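4.2 Slips and stalls on thin folded items

Most of the trouble came from soft, flat objects on hard glossy tops. Of the 593 episodes kept after screening, 78 were tagged as grasp faults, and 23 of those ended with the operator calling a stop. Tags were done by one annotator (Manouchehr Taheri) in March, second pass still to come. The Norusa policy closes on width alone. No force reading at the pads, so a folded item that squashes down reads the same as a miss. Alemneh has a slip check but it was switched off for speed, our mistake.

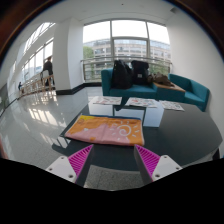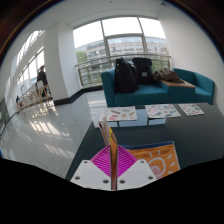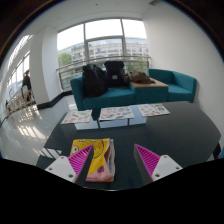

Figure 3. Handheld gripper at the dark table in the lounge. First and third: fingers open, folded item on the tabletop. Second: thin item held upright between the ribbed pads.

Two faults keep turning up in the logs. (a) Early close: fingers shut above the item, the width drops to near zero and the arm lifts anyway. (b) Layer pick, where only the top fold is caught and the rest drags. Type (b) is the worse one for safety becuase the planner still assumes a compact load and swings at full speed. We've capped wrist speed for anything tagged cloth or paper until thats fixed.

Retraining on 2000 extra Prerklow clips helped with (a), not much with (b). Depth on shiny tops still poor. Same stall seen on the Povilora arm, so probably not the hardware. Stop button lag is covered in 4.3.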